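**Casov, 23 Jul 2021** - I've been making bedspreads for a long time, and I still get nervous when one goes on sale. So, deep breath: the Vasiliu bedspread from Fulard is out today!

If you've bought from us before, you probably know us for plain stuff. Cotton covers, quilted throws, the heavy gray blanket that people keep writing in about (yes, it's coming back, and no, I don't have a date yet). The Vasiliu is a different animal. It's a dressy, embroidered spread in the style my grandmother kept on the good bed, the one we kids weren't allowed to sit on. I wanted one I could sit on. I wanted one I could fold my laundry on, too, since that's what really happens on my bed most evenings.

The stitching is flowers and leafy sprigs in thread that matches the cloth, so from the doorway it looks almost plain and then you get close and there's all this going on. We drew the first set of flowers in February and threw out most of them. Too stiff, too much like wallpaper. The ones we kept have long, curvy stems and they wander a bit. There's a raised seam that sets off the border, and the border gets its own little flowers, which was the last thing we added and is now my favorite part.

We tried it out in the Brolano showroom, on a bed with a tufted headboard, and did what everybody does with a bed in the daytime - put clothes on it.
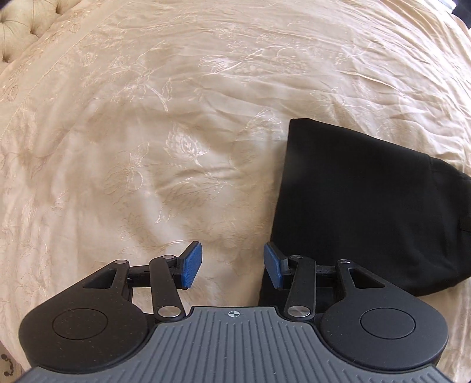
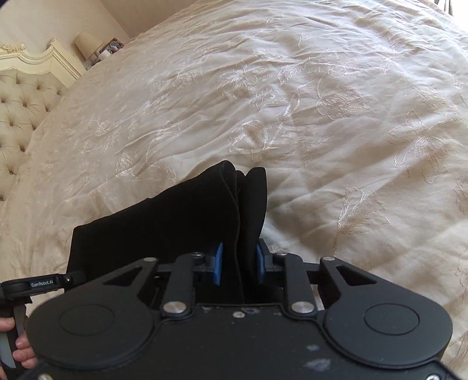 *The Vasiliu bedspread by Fulard, with folded black clothing.*

Dark clothes on a pale spread is the test I care about most. I own a lot of black, and I want to be able to find it. Against a light cover you can see where a sleeve has flipped under or a hem has gone crooked, and folding goes a lot faster. I do shirts first, then pants, then the sock pile I pretend isn't there.

Now, wrinkles. People ask me this one at every fair. The cloth has a soft shine and it does wrinkle, and I'd sooner tell you now than have you find out at home. I pull mine straight from the foot of the bed in the morning and leave it at that. If you like it flatter, use a cool iron on the back, never on the stitched side. I've flattened a perfectly good flower that way and I'm still mad about it.

A few facts for those of you writing this up:

- **Name:** Vasiliu bedspread
- **Made by:** Fulard, in our workroom in Casov
- **First run:** 400 pieces
- **Time per piece:** nearly 16 hours, with the embroidery taking up most of that
- **Price:** $120
- **Where:** our shop in Casov and the Brolano showroom

We'll make a second run if this one goes, and I'd like to try it with matching pillow covers. I have four sample covers on my desk right now and can't choose between them - opinions welcome, really. Stop in and point at one.

Stores that want to carry the Vasiliu can order through the Casov workroom. We can also lend a bedspread to writers and home stylists for up to two weeks. Please send it back folded, with a note telling me what you piled on it.

**About Fulard**

Fulard is a small bedding maker in Casov. We cut, stitch and pack everything in one workroom, and we sell bedspreads, throws and blankets for beds that get used all day long.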